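Separate the Marriage Course From the Membership Course

Our congregation requires couples who want a church wedding to complete two courses. One prepares them for marriage and runs 11 evenings. The other prepares them for membership and covers baptism, giving and the statement of faith. Since April the two have been taught as a single program, in one room, by one leader, with one attendance sheet. I think this was a mistake and that it should be reversed.

The argument for combining them was a practical one. Many of the same people were signing up for both, and the hall was booked twice for much the same crowd. The combined program takes 17 evenings. On paper that is a saving. The question is what was removed to get there.

I compared the old and new outlines line by line. The membership material is almost intact. The marriage material lost the evening on debt, the evening on in-laws, and half of the session on earlier relationships. These are the subjects that couples find hardest to raise on their own. A person who comes to faith at 35 or 40 often brings a former marriage, grown children, or a loan the other party has not heard of. None of this disqualifies anyone. It does have to be said out loud before the wedding, in front of someone who knows how to keep the conversation going.

There is also a problem of purpose. A membership course ends in a decision about belonging to the church, and the leader is right to hope the answer is yes. A marriage course should leave both answers open. A couple who finish it and decide to wait, or to part, have used it well. When the same leader signs both certificates on the same evening, a couple with doubts has a reason to keep them private. Lenni Seppälä, who taught the marriage course before the merger, wrote in his handover notes that two couples postponed in his final year and that he counted both as good results. The new outline has no place to record a postponement.

The usual reply is that prayer and teaching will bring out what needs to come out. I do not dispute that they can. Paul, writing to the Corinthians about marriage, still gave specific instructions on specific matters – money and relatives deserve the same treatment from us.

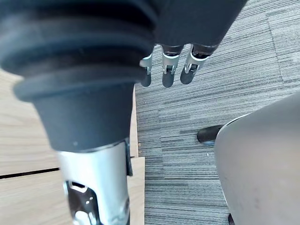 Gronbridge Fellowship | Adult Teaching Department

The cost of separating the courses is modest. The department's printing and hall budget is 3050 for the year, and the old marriage course used 1038 of it. Membership could be taught in six evenings, as it was before. A couple taking both would attend the same total of 17, with the missing sessions restored by moving the two shared social evenings to the church lunch.

I would add one rule. The person who teaches the marriage course should not be the person who performs the wedding. Couples will say more to someone who is not waiting for a date to put in the calendar.

The outline is due for review before the next intake. Comments can be left in the department's box by the side door.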